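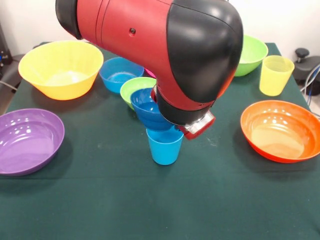

I have never trusted the word "unbreakable" and I don't see why I should start with dishes. Every second parenting site and camping shop wants me to replace my crockery with a rainbow set of bowls, and I have been cranky about it since August. The colours are half the sales pitch. A big yellow bowl with a wide flared rim, a broad purple one, a little lime-green one, blues in a couple of sizes, all laid out on a dark green cloth so they look like lollies. Fine, it's cheerful. But look at the blue bowl sitting tipped over on top of the pale blue cup and you have my whole complaint about mixed sets, because that is exactly what my cupboard shelf looks like by the end of the week.

The claim I keep running into is that they "nest". A set nests when every piece in it is a different size and the same shape, and somebody worked out the steps between them. Deep bowls and shallow bowls do not nest. A shallow one goes on top of a deep one like a hat. Cups don't nest with bowls at all, and yet there they are in the same box with "space saving" on the lid.

I bought the Tomix set first, mostly on price. The three smallest went inside each other nicely. The next one up jammed. You'd pull the stack out of the cupboard and get the whole lot in one lump, and then stand at the sink twisting it while the porridge went cold. A smear of dish soap helps. I shouldn't need dish soap to get a bowl out of another bowl.

Then I tried Bailly, which costs more and comes with a leaflet. The leaflet says the bowls are good for 1,000 washes. Who counted? I have been running a dishwasher for most of my adult life and could not tell you within a year when I passed a thousand of anything. What I can tell you is that the shine on the inside went dull well before I expected, and the tomato sauce left an orange tide mark that bicarb, sunshine and swearing did not shift. The sunshine did the most. Leave them out on the line in a mesh bag for an afternoon and it fades a bit.

My sister-in-law swears by the colours for kids. Each child gets a colour, no fighting. I'd like to see this working somewhere. In our house two kids wanted purple and the third wanted whichever one the first two had settled on, so all we did was give the argument a name. We went back to everybody gets what they get, and the colour thing now only matters to me, for this:

Yellow is for salad and popcorn, being the biggest.
Purple is peelings while I'm cooking.
Lime green is for nuts, olives, a cracked egg.
Blue is breakfast.

It's not a system. I just got sick of finding onion skins in the one I wanted for cereal.

About measurements. The Bailly medium is sold as a two-serve bowl. I put the jug to it and got 332 mL to a level you could carry across a room without slopping. The Tomix one that looks the same from the outside took 239 mL. Neither is two serves of anything unless it's custard and you're being polite. If you're buying online, find the volume. If they only give you the width across the rim, assume the rim is flattering them. A flared rim adds a lot of width and hardly any soup.

I had a look at the Jemorano ones in the shop at Jenena when we went through on the way to the coast. Heavier, thicker lip, a proper foot underneath so they don't skate around on the table. I picked one up and put it down again several times. The price was silly. I'm also suspicious of anything displayed on a nice cloth under good lights, because glossy things always look expensive under lights and then you get them home to your own kitchen bulb.

What I'd do now, if I was starting from an empty shelf: buy one big bowl you like and four small ones the same, all from a brand that sells singles. Skip the cups. Put the cups you already own in their own row, right way up, and don't let anybody balance a bowl on them, because sooner or later somebody reaches for the cup.

I still use the cheap ones for breakfast. The jammed pair is in the shed with screws in it.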